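Skoltent puts its hand-held gripper kit up for rent, and I got a morning with it

If you've been waiting for the Skoltent hand-held gripper to get cheaper, well, it sort of has! The company started renting the kit out by the week in August, and the price is 115 dollars for seven days. Buying one outright is still 612, and that hasn't moved since spring. I went over to the patio behind the Druvumwood offices to try one, mostly because Mélanie Dufour, who runs rentals for them, had promised me coffee.

You get a pair of grippers in a padded case, a charger, spare finger pads and access to Dresby, their software for sorting through what you record. It's meant for small teams who want to teach a robot arm everyday jobs by doing those jobs by hand first, and who don't want to buy an arm before they know what they need from it. I'm a team of one with a blog, but they let me in anyway.

Our job was desk tidying, outdoors, at a round glass table. Mouse, mouse pad, a few printed things, a cup with a straw. I figured it would be easy (I tidy a desk at least twice a year), and then I tried closing two ribbed pads on a computer mouse and started over a few times. 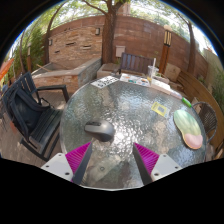 The mouse lying sideways on the pebbled glass, with the pad over on the right side of the table.

The grip itself is lovely. It's light, the trigger has a nice long pull, and after half an hour my hand felt fine, which I can't say for the older Zamani tool I tried last year. The pads are soft and a very loud magenta, and I got fond of them. What I'm less sure about is small flat stuff. I went after a card lying on the glass and mostly pushed it around like a kid with peas. Mélanie's tip was to slide it to the rim and pinch it there, and yes, that works, but it's a trick you have to be shown.

The other thing I wondered about was the table. Textured glass throws a lot of light back, and I asked whether that spoils the recordings. Hooman Kermani, one of their engineers, said they'd rather have people record in awkward places than in a plain gray lab, and that Dresby flags any clip where it loses track of the tool. It flagged 27 of mine. He was very nice about it - he said first-timers usually do worse - and I've decided to believe him.

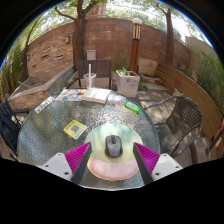
Mouse on the round pad, between the two fingers.

A few practical bits, if you're tempted. The weekly rental covers 500 clips in Dresby, and after that you pay for extra storage. Shipping is included one way, so you cover the return. They want a deposit on your card, and it comes back once the case has been checked in. Worn pads don't count as damage (I asked!), but a cracked finger mount does. Bookings are for whole weeks only, and I'd love a weekend option. Mélanie said she's heard that one before and wrote it down again.

Would I rent it? For a class or a short project, sure, I think a week is enough to find out if this way of working suits you. If you'll be recording all season, do the math first, as six weeks of renting costs more than owning one. And get somebody to show you the card trick before you start.

Skoltent is taking bookings now, and Mélanie says pickup from Druvumwood is fine too if you live close by. Go before noon, there's more shade.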